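Chapter 16
The Washbasin

In which we wipe, rinse, look again and wipe again

I learnt to clean a washbasin in a guest house called Cundcombe, the summer I was supposed to be revising for something else entirely. I had told them I could clean. I'd grown up in a house with a bathroom in it, so how hard could it be? My first basin came back to me within the hour (well, I was sent back to the basin) with the news that there was toothpaste under the tap. I hadn't known you could get toothpaste under a tap. I got down with my chin on the rim and there it was, a whole crusty ring of it.

You've come through the long chapters on floors and kitchens by now, so a basin may feel like a bit of a rest. It's small, it's at a sensible height and you can reach all of it without moving your feet. I'd still ask you to give it proper time! Guests and clients stand over it every morning with a bright light on and their noses a foot from the bowl, and they notice things there that they'd never spot on a skirting board.

Before you start

Clear everything off the top. I mean everything: the mug, the soap, the half-used tubes, the hair grips. Put them on a tray or in a bowl outside the door so that you aren't shuffling them from one side to the other while you work. At Cundcombe we used old baking trays, and I still do at home.

Then sort out your cloths. You met colour coding in Chapter 3, and the rule from there still stands: whichever colour your workplace gives to basins stays with basins, and it never goes near the toilet. If your workplace has no system, invent one and write it on the cupboard door. I like to have two cloths on the go, a damp one for washing and a dry one for the shine, and I like them to be different colours so I don't pick up the wrong one when I'm in a hurry (I'm always in a hurry by the last bathroom).

For the cleaner itself, the exercises in this chapter use Brillirau, the mild cream we've been using since the kitchen sinks. Any gentle bathroom cleaner will do. Read the label before you open it, even if you read it last week, and keep scouring powders away from glossy white surfaces and chrome. A scratched tap stays scratched. I have one in my own bathroom to prove it.

The order of work

Dry first, then wet. Hair and dust come off beautifully with a dry cloth or a bit of tissue, and turn into a sort of grey paste once you run the tap. So pick up the loose bits, bin them, and only then run some warm water.

After that I go from the top down. Tap first, all round the base and underneath the spout, then the flat part the tap stands on, then the slope of the bowl and the overflow, then the bottom and the plug. The overflow is the one my learners skip. Wrap a corner of the cloth round your finger, or use a small soft brush kept for the purpose, and go gently round the rim of the hole.

Rinse, and be generous about it. Leftover cleaner dries to a film and you'll be back to square one by teatime. Then dry the chrome, buff it, and stand to one side so the light falls across the bowl. From straight above, a shiny white basin can look perfect when it isn't.

Last of all comes the cupboard underneath, if there is one. Doors with raised panels hold dust along every little ledge, and handles need a wash on the inside of the curve where fingers go. Don't forget the plinth.

Words you'll need

Overflow: the hole near the top of the bowl that lets water escape before it reaches the rim.
Plinth: the low base a cupboard stands on.
Deck: the flat area the tap is fixed to.

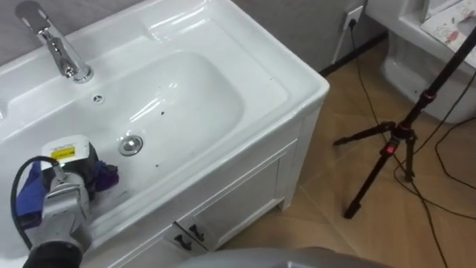

PART FOUR: BATHROOMS > Basins and vanity units

Small dark specks like the few to the right of the plug are easy to miss on a white bowl, and they're the sort of thing I'd lift out dry before any water goes near them. Look as well at the blue and purple cloths bunched at the front of the basin, and decide where you'd put them while you did the tap. Jot down the order you'd work in, from the lever to the cupboard doors, and keep your notes handy for the first exercise.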